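Sprechzettel: Kann das auch eine Maschine? Haushalt, Werkstatt und was dazwischenliegt

Godfrey Biwott, Abendvortrag, 40 Minuten plus Fragen

Einstieg (langsam anfangen, Wasser trinken!)

Guten Abend zusammen, schön, dass so viele den Weg in den zweiten Stock gefunden haben. Kurze Frage gleich vorweg, bitte Hände hoch: Wer von euch hat zu Hause einen Saugroboter? (Warten, gucken.) Und wer hat den in der letzten Woche unterm Sofa hervorgezogen? (Lachen abwarten, meistens gehen dieselben Hände hoch.)

Damit sind wir schon mitten im Thema. Ich arbeite seit Jahren an Greifern und Steuerungen, erst bei Howlader in der Montage, jetzt bei Visateo, und auf jeder Familienfeier fragt mich irgendwer, wann denn endlich der Roboter kommt, der die Wohnung putzt. Meine Tante fragt das inzwischen mit einem leicht drohenden Unterton.

Was in der Halle schon läuft

Hier ruhig ein bisschen schwärmen. Bei Howlader stand eine Zelle, die hat Gehäusedeckel verschraubt, 931 Stück in einer Schicht, und ich bin da manchmal in der Pause hingegangen und habe einfach nur zugeschaut. Wunderschön! Jeder Deckel kommt gleich an, gleiche Lage, gleiches Licht, gleiche Schraube. Dafür hat aber auch jemand Wochen an der Zuführung gebaut, und als der Lieferant den Deckel ein kleines bisschen geändert hat, stand die Zelle zwei Tage.

(Falls jemand nach Kosten fragt: auf später vertrösten, das frisst sonst die ganze Zeit.)

Dann kam Grandolo, unser erster Versuch mit weichen Teilen. Putzlappen aus einer Kiste nehmen und einzeln auf einen Tisch legen, mehr nicht. Wir haben 3000 Griffe aufgezeichnet und uns gefreut wie die Kinder, als es zum ersten Mal eine Stunde am Stück lief. Dann hat jemand Lappen in einer anderen Stoffqualität bestellt, und der Greifer hat immer gleich drei auf einmal erwischt. Ich habe die Aufzeichnungen noch, die zeige ich gern nachher am Laptop.

Was zu Hause anders ist

Jetzt das Bild an die Wand werfen und erst mal nichts sagen.

Putzzeug auf dem Boden, ein Tablett, eine Sprühflasche, ein rotoranges Tuch. Sieht nach nichts aus, oder? Aber schaut mal auf die Hände. Die linke hält das Tablett am Rand fest, die rechte steckt mit gespreizten Fingern im Tuch. Zwei ganz verschiedene Griffe gleichzeitig, und der Mensch dazu denkt vermutlich ans Abendessen. Für mein Team wäre das ein Projektantrag. Das Tuch hat keine feste Form, die Flasche liegt auf der Seite und könnte beim Kippen wegrollen, und unter dem Tablett schaut noch ein dunkelblauer Rand von einem anderen Behälter heraus. Steht das Tablett da nun drauf oder nicht? Ihr habt das in einer halben Sekunde entschieden. Unser System würde erst mal rechnen. Und die Fliesen spiegeln, das mögen Tiefenkameras überhaupt nicht, da klafft im Messbild gern mal ein Loch im Boden.

(Hier Pause lassen, es kommt fast immer eine Zwischenfrage zu den Kameras.)

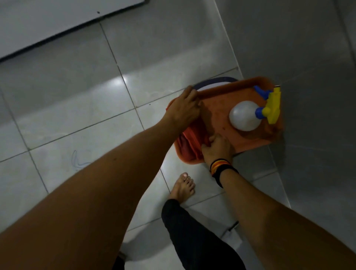 Flikidar, oder: was wir im Juni gelernt haben

Flikidar ist unser aktueller Versuchsträger, zwei Arme auf einem fahrbaren Sockel, und ja, der Name stammt aus einer sehr langen Sitzung. Im Juni haben wir ihn Putzaufgaben machen lassen, 200 Durchgänge. Flasche nehmen, sprühen, Tuch nehmen, Fläche wischen, alles zurücklegen.

Das Wischen selbst ging erstaunlich gut! Gerade Bahnen, gleichmäßiger Druck, da ist er gründlicher als ich. Der Sprühhebel war das Drama. Die Flasche halten und dabei mit einem Finger ziehen, ohne dass sie sich im Griff verdreht, das hat uns den halben Monat gekostet. Am Ende haben wir die Finger gummiert und den Griff weiter oben angesetzt, seitdem trifft er meistens die Platte und selten die Kollegin.

Und dann das Zurücklegen. Ein Tuch fallen lassen kann jeder. Es so ablegen, dass man es beim nächsten Mal wiederfindet und greifen kann, da hängt er heute noch. Wenn jemand im Publikum an so etwas arbeitet, sprecht mich bitte an, ich meine das ernst.

Also, kann er es jetzt?

Meine Antwort für die Tante: einzelne Handgriffe ja, den Haushalt nein. In der Werkstatt bin ich optimistischer, da darf man die Umgebung anpassen. Man schraubt eine Halterung für die Flasche an die Wand, gibt dem Tuch einen festen Haken und streicht den Boden matt. Zu Hause macht das kein Mensch mit. Ich habe es vorgeschlagen, meine Frau war gegen den Haken.

Was ich mir in nächster Zeit gut vorstellen kann, sind Geräte für eine einzige Sache: Arbeitsplatten abwischen nach Schichtende, Werkzeugwagen nachfüllen, solche Dinge. Die Arbeit auf den Knien in der Ecke zwischen Wand und Tür bleibt noch eine ganze Weile bei uns.

Fragen (nicht vergessen, das Mikro weiterzugeben)

Wahrscheinlich kommt: Sicherheit mit Kindern in der Wohnung. Kurz antworten, Kraftbegrenzung erklären, und offen sagen, dass Flikidar bei uns nur hinter der Absperrung fährt.

Wahrscheinlich kommt auch: Nimmt das Leuten die Arbeit weg? Da von der Spätschicht bei Howlader erzählen und wie die Kollegen die Schraubzelle am Ende selbst eingerichtet haben.

Um 20 Uhr Schluss, der Raum wird abgeschlossen. Adapter wieder mitnehmen!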